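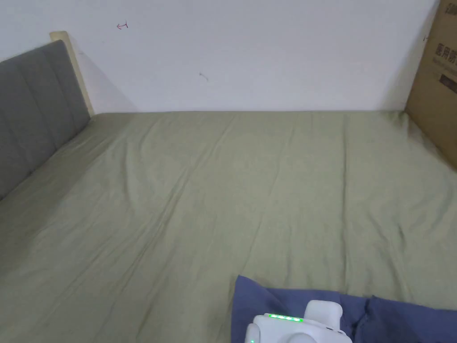 The Storkano gripper lost its zero again, over 100 folds into the week, so I spent my evening resetting it. Usell's setup sheet wants a clean flat surface. I have a bed with a green sheet on it, more creased than any test fixture should be, and a blue cloth for the machine to practice on. I wiped the jaws, reseated the cable, and ran the open-close cycle 63 times while my tea went cold.

The manual says to recalibrate every 1,000 cycles, a number clearly chosen by an optimist. 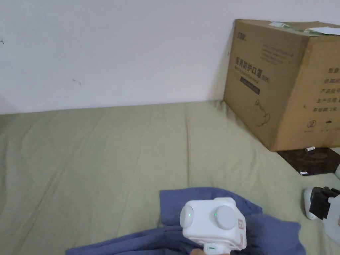 Osian Probert wrote back that I should swap the jaw pads before blaming the zero, and that his went at 2,000.

Pads are ordered.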